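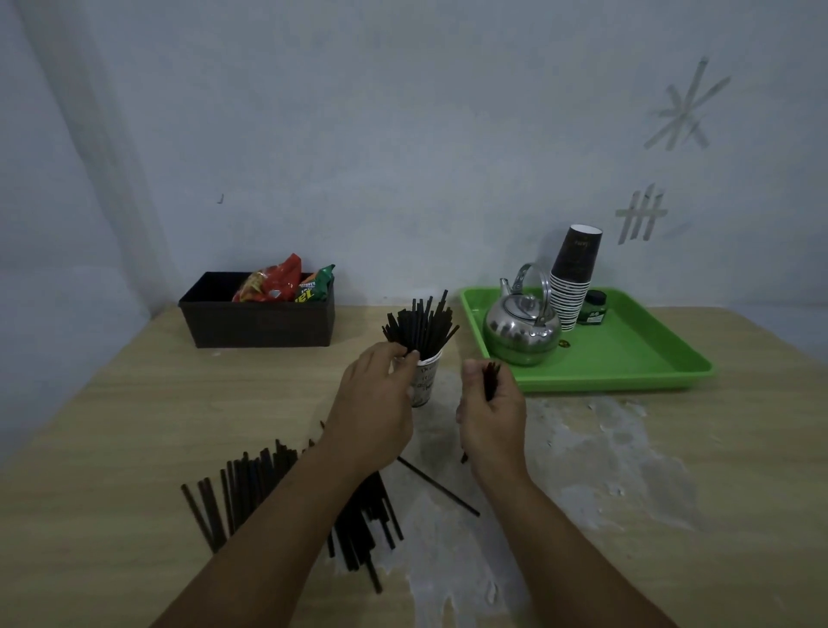
Murkano Black Drinking Straws, Straight, Unwrapped

Straight black straws for counter service, office kitchens and self-serve drink stations. Supplied loose in an inner bag, without individual wrappers. Suitable for cold drinks only.

Ordering

MK-S600: inner bag of 600
MK-S1000: inner bag of 1,000
Carton: 11 inner bags, one size per carton

Mixed cartons are not available. The bag of 600 replaced the previous small pack in December and ships under the same carton label. Check the part number on the inner bag when receiving stock.

Dispensing

The straws have no flexible section and stand upright in any straight-sided container. A paper cup works for low-volume stations. Fill the cup until the bundle supports itself but single straws still pull free. An overfilled cup grips the bundle at the rim and tends to release several straws at a time. An underfilled cup lets the straws lean outward and can tip if it is knocked.

Slight variation in height above the rim is normal when straws are loaded by hand. To even the tops, hold the bundle near the rim and tap the base of the cup on the table. Do not trim straws to length; cut ends are sharp.

For stations that need a lid, use the Fitov upright dispenser, sold separately. It takes a part bag of either size. The Mistum gravity dispenser is not compatible with this product.

Refilling

1. Wash and dry hands, or put on clean food-handling gloves.
2. Wipe down the table and let it dry.
3. Take out a small handful of straws and align the ends.
4. Insert the handful vertically into the cup. Repeat until full.
5. Discard any straw that has touched the floor or an unclean surface.
6. Fold the inner bag closed and return it to the carton.

Replace paper cups at every full refill. Do not top up a cup that has softened at the base.

Storage

Store in the original carton, off the floor, in a dry room. Keep away from kettles, warming plates and direct sun. Straws left beside a heat source may bend and will not feed correctly from a dispenser.

Returns

Unopened cartons are accepted for return. Opened inner bags are not. Shortages should be reported to Zhuravel Supply within 2 business days of delivery, with the part number and the carton label.

Page revised February 2, 2023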